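22 December 2022

The masters rowing program at Vetley has completed its season, and members have asked for a short account of it on this page. 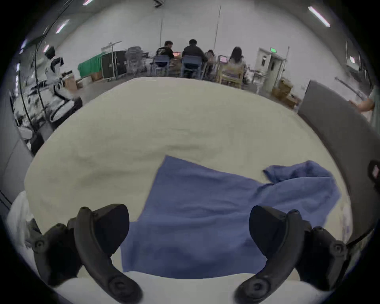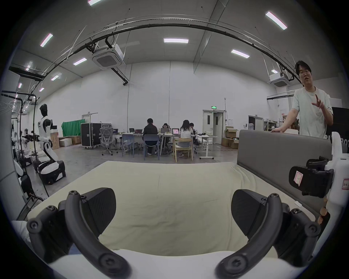
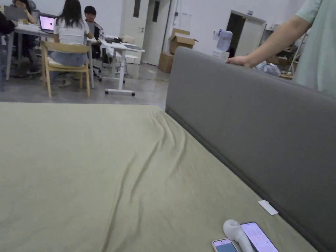
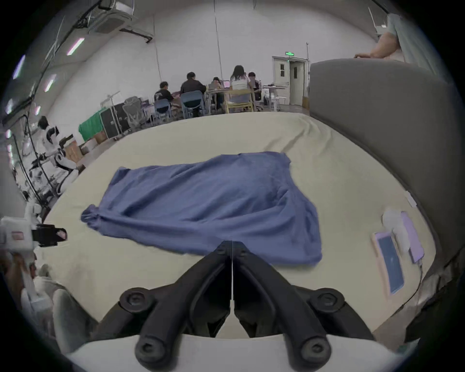
Our crews logged 1,615 miles on the water between the opening regatta at Drusby and the final head race at Lelthorpe. The club entered 9 events and placed in four of them. The oldest competitor in our boats was 76 and rowed the full course at Lelthorpe in a steady headwind.

The Zakaria Cup remains with the Drusby crew, who rowed well and earned it – our congratulations have been sent to their captain.

Indoor training continues through the winter on the usual schedule. Outings on the river resume in February, water levels permitting. Members who wish to change seats should write to the club before then.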